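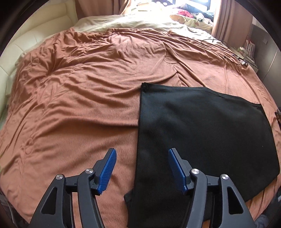 Según Kwok-wai Poon, un parlamento que solo conoce el presupuesto total de su servicio de inteligencia no lo controla: se limita a pagarlo. La afirmación es discutible, pero sirve para entrar en la materia de este capítulo, que trata del control parlamentario de los servicios de información en los sistemas democráticos.

Capítulo 9
El control parlamentario de los servicios de inteligencia

9.1 Planteamiento

En los capítulos anteriores se estudió la función de control en su forma ordinaria: preguntas, interpelaciones, comisiones de investigación y examen de las cuentas. Todos esos instrumentos suponen publicidad. El diputado pregunta, el ministro responde y el acta se publica. Los servicios de inteligencia alteran ese supuesto, puesto que buena parte de lo que hacen está clasificado por ley.

Las soluciones adoptadas pueden ordenarse según quién recibe la información. En unos sistemas la recibe una comisión reducida, cuyos miembros quedan sujetos al deber de secreto. En otros se confía a un órgano de expertos elegido por la cámara. Un tercer grupo combina ambos y añade un juez que autoriza de antemano las medidas que afectan al secreto de las comunicaciones.

9.2 El caso Londlow

A lo largo del capítulo se utilizará el caso Londlow. La comisión de control de ese parlamento tenía 9 miembros y se reunía a puerta cerrada. En enero solicitó la relación de autorizaciones de escucha del ejercicio anterior. El gobierno remitió una lista de 1.400 expedientes; el registro judicial contenía 2.167. La diferencia correspondía a prórrogas que el servicio no contabilizaba como autorizaciones nuevas.

El informe Rutkowska, presentado el 6 de junio de 2021, no apreció ilegalidad en esa práctica, aunque sí una falta de criterio común. Recomendó que cada prórroga figurase por separado y que la comisión pudiera examinar 40 expedientes al año, elegidos por ella misma. El gobierno aceptó lo primero. Lo segundo quedó pendiente de una reforma del reglamento de la cámara, cuya tramitación se analiza en el apartado 9.5.

9.3 Cuestiones previas

Conviene distinguir entre acceso y competencia. Una comisión puede tener derecho a leer un documento y carecer de medios para valorarlo. La de Londlow contaba con un solo letrado, compartido con la comisión de defensa, y no podía tomar notas fuera de la sala de lectura.

También debe separarse el control previo del posterior. El primero impide o condiciona una medida; el segundo examina sus efectos y, en su caso, exige responsabilidades políticas. El apartado siguiente se ocupa del control previo y parte de la ley de autorizaciones judiciales de Pukwood.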